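April, morning

Slept badly again. Woke up at 3 with my neck stiff on the left side and lay there until it got light. I had the old pillow folded in half, then flat, then I tried it without any pillow at all, which was worse. Got up, made coffee, and decided I would finally do something about it today.

The pillow is down to nothing. When I put it on the scale last month it had lost weight compared to what the tag says, if you can believe the tag. The filling has moved to both ends and there's a hollow in the middle. I've washed it twice and dried it with tennis balls like they tell you to. It puffed up for a couple of nights and then went flat again.

I should write down what I've tried so far, so I don't buy the same thing twice. The first was a cheap polyester one from the supermarket. Too high, and it made a crackling noise next to my ear. After that came the feather one my sister gave me, which was fine for the first hour of the night and then all the feathers were somewhere else. The one I have now is the third, and I've had it the longest. It was good for two years, maybe a bit more.
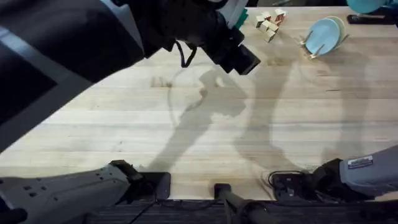
I sleep on my side mostly, and I have wide shoulders. Everything I read says that a side sleeper needs more height and a firmer filling, so the neck stays in line with the back. I measured from the edge of my shoulder to my neck by standing against the door frame with a ruler. It came to more than I expected. The old pillow gives me half of that once my head is on it.

The Kratochvíl shop opens at ten, so I had some time. I stripped the bed and washed the sheets. Turned the mattress too, head to foot, since I had it bare anyway. It's still in good shape. There is a slight dip on my side but I can only feel it with my hand, and I don't notice it lying down. I vacuumed the base and found a sock and a pen.

Afternoon

Went to Kratochvíl on the bus. They have all the pillows on one wall and two beds for trying them out, with a paper cover for your head. I was the only customer for most of the time, so I didn't feel silly lying there. The woman at the counter asked how I sleep and then left me alone, and I was glad about that.

I tried the Sekico first. It's one solid piece of foam with a dip in the middle and two different edges, a high one and a low one. The high edge was close to right for my shoulder. It was warm after five minutes though, and it pushes back when you turn over. There's also a smell. She said it goes away after a few days of airing. I marked it as a maybe.
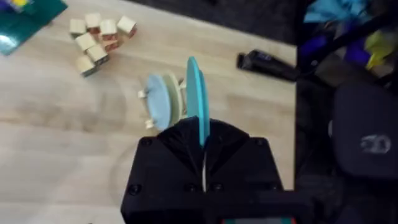 Teal disc, held on its edge.

Then the Truton. This one is shredded foam in a zipped case, so you can take filling out or put it back. It comes overfilled and with a spare bag for what you remove. Lying on it straight from the shelf was like lying on a loaf of bread. She opened the zipper and took out a few handfuls, and after that it was much better. I could push it up under my neck and it stayed there. When I rolled onto my back it was too high again, but I could pull some of it down toward the shoulders.

The last one was the Hula. It's buckwheat hulls, and it weighs as much as a small dog. I liked it more than I thought I would. It doesn't sink at all, and it's cool. The noise is what you'd expect, like walking on gravel, every time you move your head. I don't think I could sleep with that. Maybe some people get used to it.

Prices, so I have them in one place. The Sekico was 67. The Hula was 40. The Truton was in between, and with the store card I got a bit off, plus a second cover for free. I went back and forth and lay down on the Sekico again. In the end I took the Truton. The main reason was that I can change the height. With the other two, if it's wrong, it stays wrong.

She wrote the return terms on the back of the receipt. I can bring it back if the inner case is clean, but only for store credit. Put the receipt in the kitchen drawer with the one for the kettle.
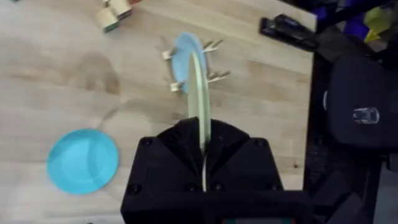

The pale plate, upright in the gripper.

Had soup and bread when I got home. The bag was awkward on the bus and I had to hold it on my lap the whole way.

The leaflet says to put the pillow in the dryer on low for a while before the first night, to loosen up the pieces. I did that with the inner case on and the outer one off. It came out a lot bigger. Then I took out filling, a handful at a time, and lay down on the bare mattress after each one with a rolled towel at my back so I wouldn't cheat. I stopped when my nose was level with the middle of my chest, or close to it. It's hard to judge by yourself. I took a picture of myself with the timer and the neck looks straight enough.

The filling that's left over fills the spare bag to the top. Little bits of it get everywhere. They stick to sleeves and to the carpet and I'm still finding them. If I have to adjust it again I'll do it in the bathtub.

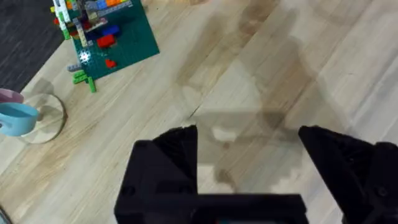 Black gripper over light planks, with its shadow.

Evening

Made the bed with the clean sheets. The old pillowcases are a little tight on the new pillow, so it bulges at the open end. I may need the longer size. Looked online and there is a set in plain cotton, but the reviews were no help. One place has 3,000 of them for the same pillowcase and they all say soft. I'll check at Kratochvíl next time I'm in town.

I haven't thrown the old pillow out yet. It's on the chair. I'll keep it until I know how this goes, and then it can go in the closet for guests, or under my knees. My sister says a pillow under the knees is good for the back and I've never tried it.

Also closed the window halfway, as I think the draft is part of the trouble with my neck. That makes two changes in one night, so I won't know which one did it. I should have waited with the window. Left it as it is.

No coffee after lunch today. A bit of a headache but not bad. Lying down now at half past ten with the Truton, on the left side. The height feels right. It smells faintly of the dryer. Will write tomorrow how the neck is.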